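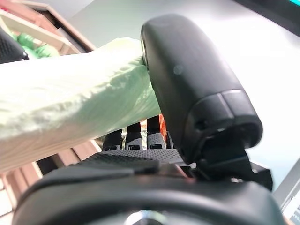
GRESACH, 2 October 2025
By the Trerkon travel desk

Visitors who stay in Gresach more than two nights must register with the district office. Hotels do this for their guests. Anyone in a private rental, a campground or a friend's home has to do it in person. The fine for a missed registration is 1000 crowns, payable before departure.

The procedure below applies to tourist visas only. Work and study permits go through a separate counter and use different forms.

Step 1. Get the form

Form 26 can be picked up at the Bellis ferry terminal or printed from the district website. Print it single-sided. The office keeps the top half and stamps the bottom half, so a form printed on both sides will be refused. Fill it in with block letters, using the name exactly as it appears in the machine-readable strip of the passport. If the rental address has no street number, enter the plot number from the lease.

Step 2. Gather the papers

Bring the passport, a copy of the photo page, the entry slip and a signed note from the host. The note must give the dates of the stay. A booking confirmation is accepted in place of the note if it shows the owner's full address — many do not.

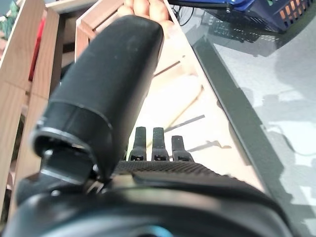 Step 3. Give fingerprints

Prints are taken at the Votier Street office for all applicants over the age of twelve. The scanner reads four fingers at once, then the thumb. Lay the hand flat with the palm down and leave a small gap between the fingers. Curled fingers pressed together, with the knuckles outward like those at the top of the photo, will not register, and the clerk will restart the scan. Remove rings first. Applicants with a bandaged finger should tell the clerk before the scan starts.

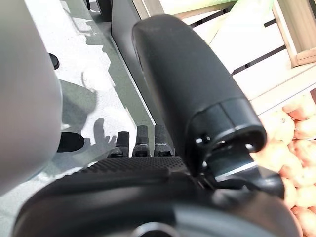

Step 4. Collect the stamped slip

The slip is ready in two working days. Keep it with the passport until departure. Border staff at Bellis ask for it on the way out, and a phone picture of it is not accepted. If the address changes during the stay, return to the same office with the slip and a new Form 26. Fingerprints are not taken again.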